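The Vumholm hand grinder

I have been through a silly number of coffee grinders, and the Vumholm is the one I kept reaching for, so now I sell it! It's a small hand grinder with steel burrs and a fold-away handle – it goes in my overnight bag every time I visit my sister in Trodbridge.

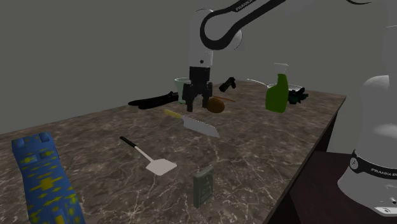 It holds 22 grams of beans, enough for one big mug or two polite ones. The dial clicks through 8 settings. I stay on five for my pour-over, and Hamish Hollis, who talked me into stocking it, swears by three for his stovetop pot (too bitter for me, but we're still friends).
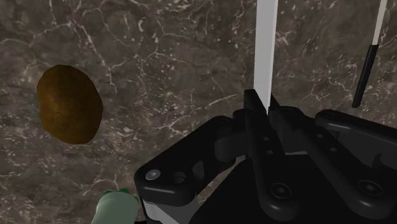 Cleaning is easy. Unscrew the bottom, pull the burr out and give it a good brush. Please don't put it in the dishwasher – I did that to my first one in June and the handle has squeaked ever since.

It costs $65 with the brush and a cotton bag. Add a bag of Henare medium roast for $8 if you're out of beans. I pack orders myself every morning, so leave me a note if it's a gift and I'll skip the receipt.
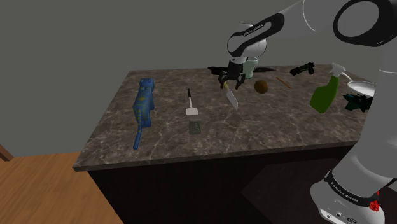 Dark brown marble countertop with pale veining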